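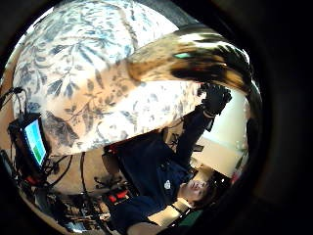 Week 4 handout: Chemical peels, the light ones first

Okay, quick recap before we get into new stuff. Last week we did skin types and the consultation form, and I promised you peels. We're starting with superficial peels only. Medium and deep ones come in April, and they're a whole different animal, so please don't read ahead and scare yourselves!

What a light peel does: you put a mild acid on the skin, it loosens the bonds between the dead cells on top, and those cells come away over the next few days. Glycolic, lactic and mandelic are the ones you'll meet most. Glycolic has the smallest molecule of the bunch, so it gets in fastest and tends to sting more. Mandelic is bigger and slower, and I usually reach for it with nervous first-timers.

Things I want you to know cold:

Strength is only half the story. Check the pH too. The same percentage at a lower pH is a much stronger peel, and the front label won't always tell you.

Ask about retinoids, recent waxing, cold sores and isotretinoin. Ask again on the day, even if it's all on the form (people forget, I forget).

Patch test behind the ear or on the inner arm, then wait the full 44 hours we use at the Clarkumden clinic before you book the face. If your workplace has a longer rule, follow theirs.

Darker skin can develop dark marks after irritation, so go gentle, go slow and talk about sunscreen early.

During the peel, stay in the room. I mean it – no popping out for towels. Pink and tingly is expected. White patches (frosting) with a light peel mean you neutralize or rinse right away, whichever the product calls for, and write it down.

Aftercare is boring and it works: bland moisturizer, daily sunscreen, no picking, no gym that evening, no scrubs for a week.

For next time, read chapter 2 and fill in the worksheet. Practical is in room 878, and bring your own headband – the spare ones have wandered off again. If you missed the consultation form, grab a copy from the tray by the door.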